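Se busca gente que meta cosas en cestas (y que las vuelva a sacar)

Ostura, taller de orden doméstico. Convocatoria de febrero

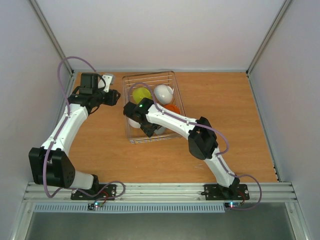
Buscamos participantes para una serie de sesiones sobre una actividad que todo el mundo cree dominar: guardar objetos pequeños en una cesta y encontrarlos después. Si en tu casa existe un recipiente donde conviven las pilas, una pelota, tres llaves de procedencia desconocida y un limón, ya tienes la formación previa que pedimos.

En Ostura llevamos tiempo escribiendo guías de orden para hogares normales, entendiendo por normal aquel en el que la gente vive y deja cosas encima de otras cosas. La próxima se titulará Ñahui y trata solo de cestas. Hemos escrito ya el capítulo de las cajas con tapa, que nos salió muy digno y bastante aburrido, y ahora nos toca el de los recipientes abiertos, donde todo se ve y aun así no se encuentra nada. Para escribirlo necesitamos ver a otras personas hacerlo. Las del equipo ya nos sabemos nuestras manías de memoria y no dan para un capítulo.

En qué consiste

Cada participante viene a una sola sesión. Se sienta ante una mesa de madera clara, con una cesta de alambre delante y un puñado de objetos de distinto tamaño y forma. Los hay amarillos, naranjas y unos cuantos blancos, que son los que dan guerra. Se le pide que los guarde como los guardaría en su casa, sin lucirse. Luego se le pide que saque uno concreto, el que digamos. Luego otro. En algún momento le pediremos que lo vacíe todo y empiece otra vez, y en ese momento se conoce bien a las personas.

Entre ronda y ronda charlamos un rato: por qué la pelota va al fondo, por qué eso otro va delante, qué habría pasado si la cesta fuera más honda. No hay respuestas correctas. Sí hay respuestas largas, y las agradecemos, pero Lorna Umali toma las notas a mano y tiene solo una muñeca derecha.

La sesión dura dos horas con pausa. En la pausa hay café y unas galletas cuya calidad depende de quién haya ido a comprarlas.

Qué nos interesa observar

Nos interesa el orden en que la gente mete las cosas, que casi nunca coincide con el orden en que luego las necesita. Nos interesa también lo redondo. Una pelota en una cesta parece un asunto resuelto hasta que alguien quiere lo que hay debajo, y entonces la pelota se convierte en el centro de la vida familiar. Queremos saber quién la aparta, quién la saca y la deja en la mesa confiando en la física, y quién escarba por un lado como si desactivara algo.

Otro asunto son los colores. Zoltán Vörös, que dirige la guía y discute con ella, sostiene que el blanco junto al gris claro es el origen de media hora perdida a la semana en cualquier casa. Esperanza Haddad opina que la media hora la pierde él. La convocatoria sirve, entre otras cosas, para zanjar esto.

Y por último, el alambre. Hay quien adora las cestas de alambre porque dejan ver el contenido y hay quien las odia porque dejan ver el contenido. Aceptamos a los dos bandos en la misma sala, en turnos separados.

A quién buscamos

Personas mayores de edad que vivan en una casa, piso, habitación o similar en la que haya al menos una cesta en uso. No es necesario que esté ordenada. Si está muy ordenada también puedes venir, aunque te haremos más preguntas.

Nos vendrían especialmente bien:

Quien comparta cesta con otras personas y tenga quejas al respecto.
Quien viva con niños pequeños y recoja lo mismo varias veces al día.
Quien trabaje guardando cosas: almacén, tienda, guardería, cocina, mercería.
Zurdos. En la tanda anterior vino uno y lo dejamos agotado.
Quien tenga poca fuerza o movilidad en las manos y haya inventado sus propios trucos. La mesa admite silla de ruedas y el ritmo lo marca cada cual.

No hace falta experiencia, vocabulario técnico ni haber leído ningún libro sobre el asunto. Si has leído varios, te rogamos que durante las dos primeras rondas hagas como si no.

A quién no buscamos

A profesionales de la organización que quieran enseñarnos su método. Seguro que es bueno. Escríbenos aparte y tomamos un café, pero en la mesa necesitamos costumbres de verdad, incluidas las malas. Tampoco pueden participar familiares del equipo, norma que se aprobó después de la visita del cuñado de Senan Egan y que no vamos a desarrollar aquí.

Qué ofrecemos

Una tarjeta regalo para la papelería Dradent, que se entrega al terminar, hayas guardado como hayas guardado. Transporte público pagado presentando el billete. Un ejemplar de Ñahui cuando se imprima, con tu nombre en los agradecimientos si quieres, o sin él si prefieres que en tu familia no se sepa.

Hay plaza para 121 participantes. El número sale de las sesiones que caben en nuestro calendario y no tiene ningún significado oculto, aunque ya nos lo han preguntado. Si nos escribe más gente, haremos lista de espera por orden de llegada.

Lo que conviene saber antes de apuntarse

No se graban ni se publican nombres, caras ni voces de los participantes. Las notas se guardan con un número y los comentarios que acaben en la guía aparecerán sin firma. Si dices algo memorable sobre tu suegra y los ovillos de lana, es posible que lo citemos, pero antes te lo enseñaremos y podrás tacharlo.

Puedes dejar la sesión cuando quieras sin dar explicaciones. La tarjeta te la llevas igual.

Los objetos los ponemos nosotros. Pedimos, eso sí, que traigas la descripción de tu propia cesta: una lista de lo que hay dentro, hecha el mismo día y sin recoger antes. Esto último es importante y se incumple siempre. Archie Halliday, encargado de leer las listas, desarrolló en la tanda anterior un olfato notable para las que venían maquilladas. Una cesta en la que solo hay tres mandos a distancia y una vela no engaña a nadie.

Las mangas muy anchas se enganchan en el alambre – ven con algo que puedas remangar. Las pulseras, mejor en el bolsillo. Quien lleve uñas largas puede llevarlas, y nos interesa mucho cómo se apaña.

Dónde y cuándo

Las sesiones se hacen durante todo el mes de febrero en el local Gronano, planta baja, entrada por el patio. El timbre es el segundo; el primero es de una academia de acordeón que ya nos ha pedido amablemente que lo aclaremos. Hay turno a las 11 de la mañana y turno de tarde, y puedes decirnos cuál prefieres al apuntarte. El de la tarde coincide con los alumnos avanzados del acordeón, que se oyen menos tiempo pero con más convicción.

Cómo apuntarse

Rellena el formulario de la página de contacto y elige la opción Cestas. Te pediremos nombre, turno preferido, si necesitas alguna adaptación y un texto de 300 palabras como máximo en el que nos cuentes cuál es la cesta más conflictiva de tu casa y qué has intentado hacer con ella. No se valora la redacción. Se valora que la cesta exista.

Contestamos a todo el mundo, también a quien no pueda entrar. Si no recibes respuesta, mira en la carpeta de correo no deseado, que viene a ser otra cesta.

Preguntas que ya nos han hecho

¿Puedo venir con mi pareja? Sí, cada uno en su turno. Hubo un intento de sesión conjunta y duró lo que tardaron en ponerse de acuerdo sobre dónde iba la pelota.

¿Me vais a decir si guardo bien? No. Si insistes mucho, Esperanza te dirá que estupendamente, y se lo dice a todos.

¿Puedo quedarme la cesta? Tampoco. Las necesitamos para el turno siguiente.

¿Sirve un cajón en lugar de una cesta? Para esta convocatoria, no. Los cajones tendrán su propio capítulo, si Zoltán y Esperanza siguen hablándose para entonces.

¿Hay que traer algo más? La lista, el billete si quieres que te lo paguemos y las gafas de cerca si las usas.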